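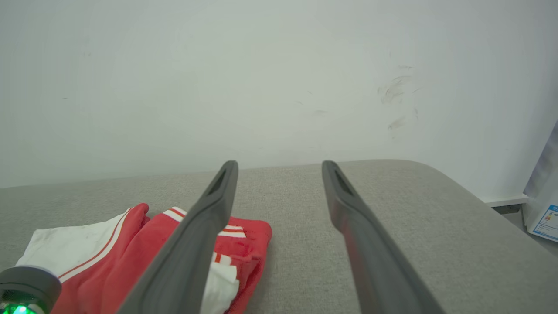
Sorting and folding sports clothes at home

In our family the sports clothes make more laundry than all other clothes together. In August, when both teams are training, I fold almost every evening. With time I found a way which is quick enough, and I want to share it.

Choose one flat place for folding and keep it always the same. A padded bench or the seat of a sofa is good, if the fabric is clean and plain. On a gray cover I find a red sock at once. On our old flowered cover I lost many of them.

Socks come first. Put the two socks one on the other, heel on heel, and fold them once in the middle. Please do not turn the cuff over the pair like a ball. The elastic becomes tired from this, and after one season the socks slide down in the shoe.

If your socks have stripes on the cuff, compare the stripes before you make the pair. Two brands can have nearly the same red.

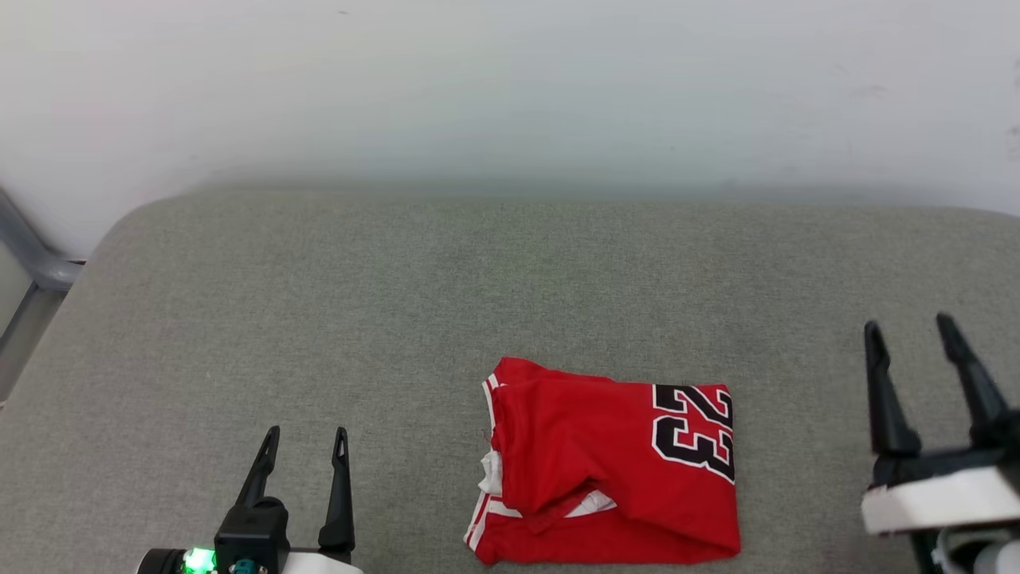 A jersey needs a little more patience. Lay it with the front down, bring both sides to the middle, then fold from the bottom up, two times. Smooth it with the palm after each fold. Large printed numbers do not like a sharp crease, so I try to fold beside the number and never iron directly on it.

Keep each set together: jersey below, shorts on it, socks on the top. We use Rarlow fabric boxes, size 16, one for each child. A shoe box does the same work and costs nothing.

Feb 7, 2024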